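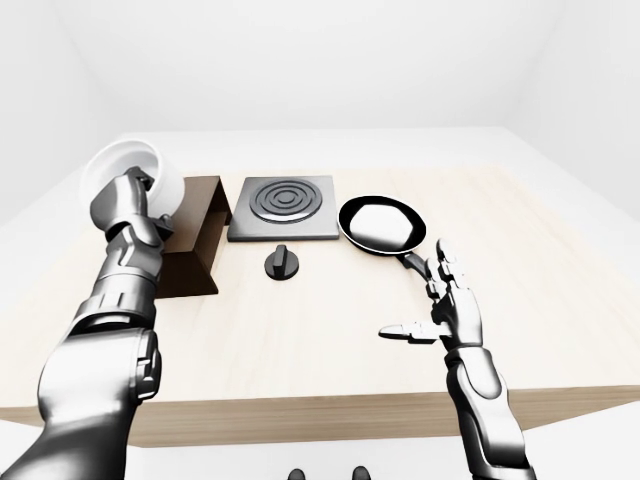

4.3 Recording demonstrations in the simulated kitchen

Broltatau stores each demonstration as one episode, with a separate contact label for each arm. The labels are written at every control step and are not inferred afterwards. With the left hand gripping the white bowl and the right hand open near the pan handle, the left channel reads HOLD and the right channel reads FREE. Do not merge the two channels on export. The trainer rejects merged files.

Before you start

1. Load the tabletop kitchen from the Scenes menu and wait for the physics indicator to turn green.
2. Enter the operator name and the task code. Task 17 is the two-handed kitchen task.
3. Select Head View as the primary stream. The overview stream is optional and roughly doubles the export time.
4. Bring both arms to the start pose. Release the clutch pedal only when the pose error is below the limit set in section 3. 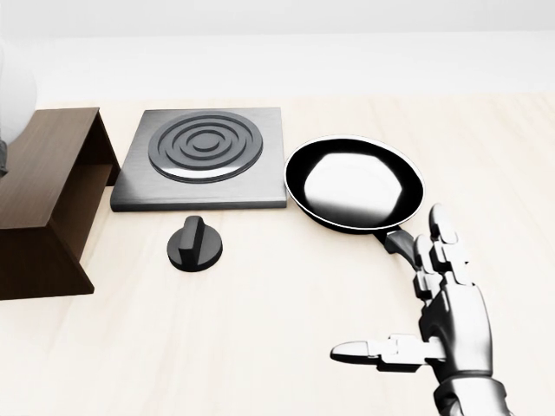
Figure 4-2. Right hand upright beside the pan handle, thumb extended.

Recording an episode

5. Press the pedal once. The counter in the status bar starts.
6. Carry out the task at an even speed. Short hesitations are acceptable and should not be trimmed.
7. If an object falls from the table, press Discard. Do not reach after it.
8. Return both hands to a free pose and press the pedal again to close the episode.

NOTE: The knob is a separate body and can be pushed out of position by a forearm. Check its position after each reset. 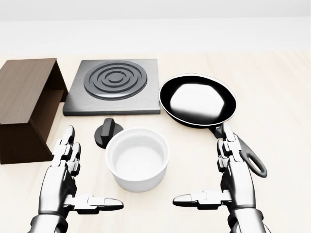 9. Set the outcome field to Success, Partial or Fail. Failed episodes are kept in the archive and left out of the default training split.
10. Change the random seed before the next episode. Repeated seeds are flagged on import.

CAUTION: Do not change the friction settings during a session. Episodes recorded before and after the change cannot be pooled.

Session size

The Usville reference set has 1,045 episodes, of which 1,000 are used for training. The remainder are held back for evaluation and must not be copied into the working folder.
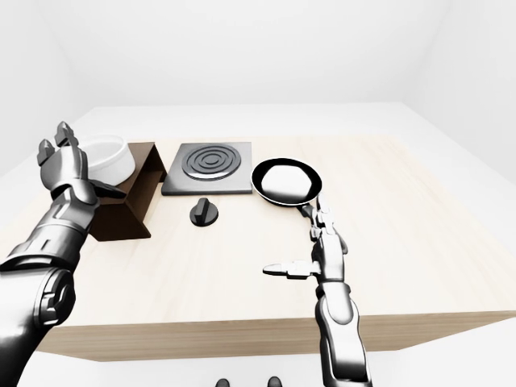 Operators who are new to the glove controller should record at least three practice episodes under the code TEST. These are deleted at the next nightly clean-up. Label disputes go to Ingeborg Kasten, and requests for new task codes go to Imani Rugemalira.

Continue to 4.4, Exporting and checking episodes.

Home Manual Scenes Export Release notes
Search this manual Go
Contact us | © Abou Jaoude | Back to top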